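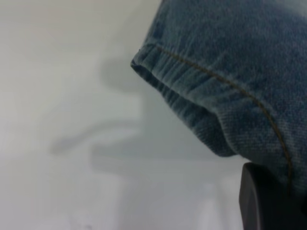
Denim hem at the finger, wrist view.

September 16, 2021. Mendomik folding kit, evaluation notes. Bench: Custemstead. Present: Andri, Leonora, me.

Unit is the demo loan, serial ending 1711. Veronika wants a yes or no on purchase before the loan runs out, so I am keeping to the points in her list and leaving software gripes for the separate sheet.

Grip on thick seams. The fingers supplied as standard are smooth and matte. On single-layer shirt cotton in August they were fine. Denim hem is a different load case: doubled fabric, stiff, puckered along the stitch line, and the fold rolls when it is squeezed. Andri set the closing force to 164 on the vendor's scale (no units given in the manual, have asked). Lower than that and the hem creeps. Higher and the controller throws a current warning, code 232, which clears by itself but stops the sequence.

Aigner sells a ribbed pad that is supposed to fit the same mount. Lorenz has a set on order for Sister, the older bench unit, and we can borrow them. Not tested, so no opinion yet.

Perception. Vendor software picks grasp points from the overhead view, then refines with the wrist camera. Contrast topstitching is a help up close. From the fixed camera it prefers straight garment edges, and gathered cuffs confuse it – the ruffles come back as several short edges and the planner ranks them more or less at random. Workaround is to mask the cuff by hand in the setup screen. Acceptable for a trial, poor for a product sold as ready to use.

Folded state. The software's "compact" check only looks at outline area. A lumpy bundle can pass it. For our purposes we need a thickness limit as well, and Mathias thinks he can add one through the script interface in an afternoon.
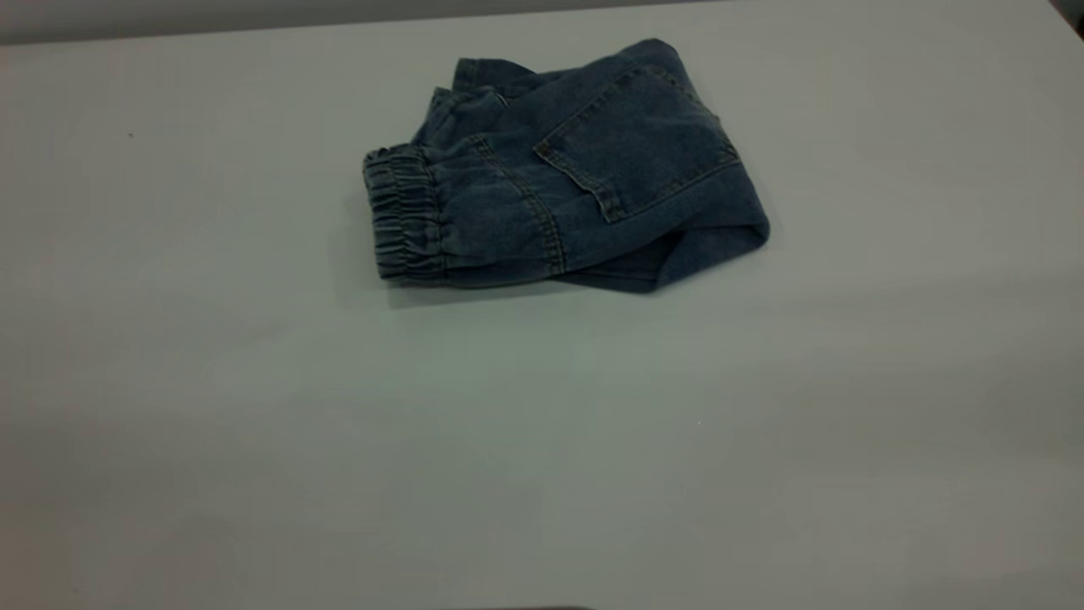
Does the kit need recalibrating when the garment type changes?
Only the force setting and the garment profile have to be changed. Camera calibration stays as it is unless the mount has been moved.

Open items:
– units for the force scale (vendor)
– ribbed pads from Lorenz, repeat the hem grasps with 4 force settings
– Leonora to export the cuff masks so they can be reloaded
– price of spare fingers, missing from the quote

My position for now: extend the loan, hold the purchase order until the pads have been tried.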